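Home | Guides | Parts | Forum | Contact

Resetting the Grippers on a Two-Arm Handover Cell

14 comments | 53 shares 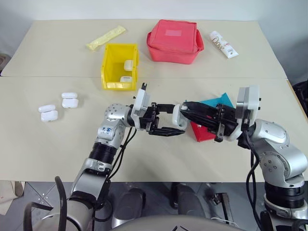
Small glossy parts such as earbud cases show up a bad gripper zero faster than anything else. On our Disar cell we redo the zero every 1000 cycles, or after any finger change.

1. Stop the program and park both arms clear of the table. Lock out the drive power.
2. Wipe the fingers with a dry cloth. Check the tips for chips.
3. Follow the cables from each wrist down past the forearm. They need enough slack to reach full wrist rotation - tape is not a fix.
4. Tighten the finger screws to 2 Nm.
5. Restore power. Close the left gripper with nothing in it and save that position as zero. Do the same on the right.
6. Set the grip force to 64 on the Casitden pendant and run one handover at low speed. The receiving gripper must close before the other one opens.

If the case turns during the handover, go back to step 4. If it still turns, check that the wrist camera mounts are tight and repeat the camera calibration.

Share | Print | Next guide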